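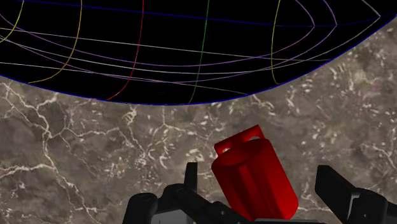 Simulator view: Fiona Geddes / Okano sim bench

Fondora Two-Finger Gripper: please read before you order!

Hi, I'm Fiona, and I write the pages for our grippers. I still love the Fondora (it's the one I'd pick for my own bench), but we had a real fault with it this spring and I'd like you to hear it from me.

The trouble was an uneven close. One finger would come in snug while the other hung back, so there was still a gap on one side when the controller reported a full grip. You can see that sort of spacing in the render, with the black prong close up on the left of the red part and the right finger still standing off. In our shop the arm went ahead and lifted anyway, and down went the part. We logged 12 drops in 228 cycles before I pulled the plug, and one of them landed right where my hand had been a minute earlier. Not fun!

We traced it to a bad timing value in the firmware. Units shipped before May have it. The update is free, takes around 25 minutes, and adds a check on both fingers before any lift.

Until you've updated:
Keep speed at 80 percent or lower
Don't reach under a held part
Test your grips in the Okano sim first

Fits Sumampouw and Gutholm wrist plates, bolts included. If yours is dropping things after the update, send it back and I'll swap it, shipping's on us.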